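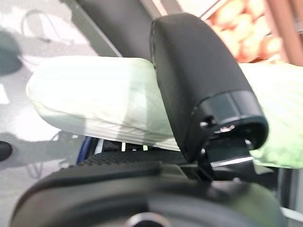
Pale green-and-white bag, close up

Hello from the Vomholm play shop! Your grant is going a long way, and I'm so pleased with how the grocery corner is coming along. We've spent 1173 of the 3000 so far, mostly on shelving and toy produce from Perik (the peppers are gorgeous – really shiny!). 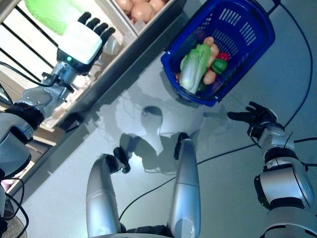 I'd still like a second blue basket, plus more eggs and potatoes, and Plaretti has quoted me for 8 sets of play fruit. The price tags are running late, so I've moved those to December. Receipts are coming with the next report.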